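July 25, 2026

**Elthorpe council to tighten mailbox access after forwarding rule exposed residents' correspondence**

Elthorpe District Council has undertaken to change the way it manages staff email accounts, after an automatic forwarding rule sent correspondence from its housing support team to an outside address for most of February.

The rule was set up on a shared mailbox used by the team at the council's Skurkham office. It copied incoming messages to a personal webmail account belonging to a former contractor whose engagement had ended the previous month. Messages from 30 residents were forwarded before the rule was removed. Several contained details of household income, medical circumstances and tenancy disputes.

The council's information governance manager, Joana Ramalho, said the contractor had created the rule while working remotely and had not been asked to remove it on departure. The contractor has confirmed in writing that the forwarded messages have been deleted and were not passed to any other person.

"The account was closed on the correct day, but the rule sat on a shared mailbox and our leaving procedure did not extend to shared mailboxes," Ms Ramalho said. "That omission has been corrected."
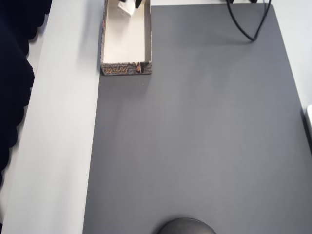

The matter came to light when a resident received an out-of-office reply from an address she did not recognise and telephoned the council to ask who it belonged to. Her enquiry was logged as a general complaint and was not referred to the information governance team for 15 days. The council's own policy requires suspected breaches to be referred on the day they are reported.

A review was subsequently carried out by Sepp, the consultancy headed by Zane Sepp. Its report, presented to councillors this week, found that external forwarding had been permitted by default on all council mailboxes after a migration to a new email service. A setting that blocked forwarding on the old system was not carried across — and the change was not recorded in the project's risk register.

The reviewers examined every shared mailbox in the organisation and identified 14 further rules sending mail to outside addresses. All but one served an authorised purpose, such as passing maintenance requests to the council's repairs depot at Pustton. The remaining rule directed mail to an address that no longer exists, and no personal information is believed to have been disclosed as a result.

Under the undertaking, signed by chief executive Mahtab Jalali, the council will:

- block automatic forwarding to external addresses unless approved in writing by the information governance manager
- include shared mailboxes and delegated access in its leaving procedure for staff and contractors
- provide refresher training on breach reporting to customer service staff
- review approved forwarding rules every six months

The affected residents have been notified by letter and offered a named contact at the Skurkham office.

Councillor Emilian Anghel, who chairs the corporate services panel, said the panel would receive a progress report at its next meeting. He noted that the delay in referring the resident's call was of particular concern to members — the rule had continued to operate throughout that period.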